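Print | E-mail

Apple cider vinegar before meals - anybody stuck with it?

kirnside_gal
Hi everybody! My sister-in-law swears by a spoonful of vinegar in water before lunch and dinner, and since February I've been doing it too (most days, anyway). I'm down 4 pounds, but I also started walking after supper, so I can't say which one gets the credit. Has anyone here kept it up for a good long while?

twobowlsofsoup
Welcome! I did it for one whole winter and I'm sorry to say the scale hardly moved. What helped me was dropping my evening crackers and cheese, roughly 200 calories a night once I sat down and added it up. The vinegar mostly gave me heartburn.

Nollus
I have to disagree a little, soup. It takes the edge off my appetite, and I snack less at my desk in the afternoon. Maybe that's all in my head, but I'll take it!

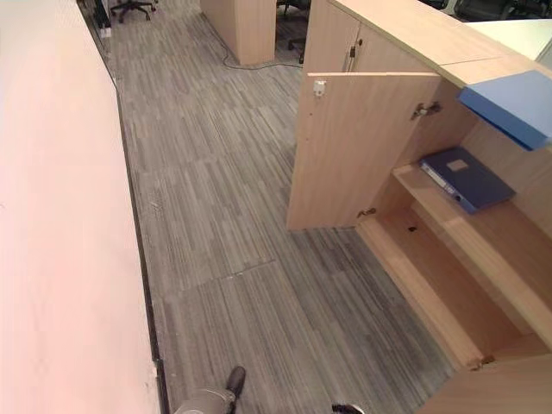
kirnside_gal
How much water do you mix it with?

Nollus
A full tall glass for one spoonful, and I drink it through a straw because my dentist fussed at me about the enamel. I rinse with plain water afterward, too.

lui_in_the_kitchen
Please, please check with your pharmacist first if you take anything for blood sugar or water pills. I didn't, and I got a talking-to - a kind one, but still. I put mine on salad now with a bit of oil and mustard, and it's a lot nicer that way.

twobowlsofsoup
Salad I can get behind. I still say the walking did it, though.

kirnside_gal
You may be right, soup! I'm going to skip the vinegar for 5 weeks and keep up the walks, and I'll come back and tell you all what the scale says.

Print | E-mail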